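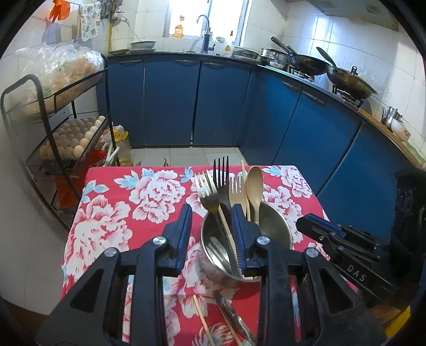
Figure 4.1 Forks, a wooden spoon and a chopstick standing in a steel bowl, with a knife on the tablecloth.

Chapter 4
Where the Forks Live: Storing Small Tools

When I started teaching this course I gave the utensil lesson twenty minutes, squeezed in between knives and dishcloths. It now gets a chapter, and you can blame my second year of students for that. I had asked them to write down every time they stopped in the middle of cooking to look for something. I was expecting to read about lost lids and missing measuring cups. What I got was page after page about spoons! Vikas Uniyal wrote that he had burned a whole pan of onions while digging for a spatula that was lying under the potato masher the entire time. I still read his page out loud to every new class (he knows, and he says he doesn't mind).

So this chapter is about the small stuff, the things you pick up and put down fifty times in an evening. We'll look at three ways of keeping them: standing up in a container, lying down in a drawer, and hanging on a wall or rail. Most kitchens I've cooked in use two of these at once, and a few use all three plus a mystery jar by the window.

4.1 Standing up

Take another look at Figure 4.1. Forks of different colors and materials are sharing one small bowl with a wooden spoon and a chopstick, and you can tell them apart without touching anything. I love that about upright storage. The end you recognize is the end that's showing, so your hand goes to the right one while your eyes are still on the stove.

The container matters more than people think. A bowl is wide and low, which makes it easy to drop things into and easy to wash, but the handles lean every which way and a long spoon can tip a light bowl right over. A tall crock holds everything straighter, though the short pieces sink down inside and you end up fishing for the teaspoon. My own crock is a chipped brown thing from the Chowdary store on my old street, and I've dropped it twice and it's still going.

A few points on filling one:

Put forks and spoons in with the handles down if the container stays in the kitchen, and handles up if it's going to the table where other people will be reaching in.

Keep sharp knives out of it. A table knife is fine, but a paring knife in a crowd of spoons will find your knuckles sooner or later.

Let wooden pieces dry all the way before they go back. Water runs down to the bottom of the container and sits there, and after a few weeks you'll smell it.

Empty the thing and wash it once a week. I do mine while the kettle boils.

4.2 Mixed materials

Beginners often ask me whether wood and metal can be kept together. They can! Wood gets a few dents from being knocked around, and I have never met a soup that cared. Where I do separate them is at the sink. Metal forks can sit in hot soapy water while you eat dessert, but wood soaks it up and starts to go fuzzy, so wooden and bamboo pieces get washed by hand right away, rinsed, wiped, and stood somewhere with air moving past them.

Chopsticks are their own little headache, being thin and long and always losing their partners. Jyoti Negi, who shared a kitchen with me for most of graduate school, tied each pair with a rubber band, and I thought that was fussy until I moved out and couldn't find two that matched. If yours are all the same kind, just toss them in together and pull out any two.

4.3 Before you go on

You'll need your own kitchen for the next section, or one you're allowed to rummage in. Pull out every small tool you own and spread the lot on the table (put a cloth down first if you care about the tabletop). Sort it into what you've used this week, what you've used this year, and what you'd forgotten about. Keep the piles where they are and take the worksheet at the back of the chapter over to them.

Don't throw anything away yet. Carola Rothe, who tested these exercises for me in December, got carried away and donated her only can opener, and we'll come back to her and her unopened beans in 4.6, when we talk about duplicates.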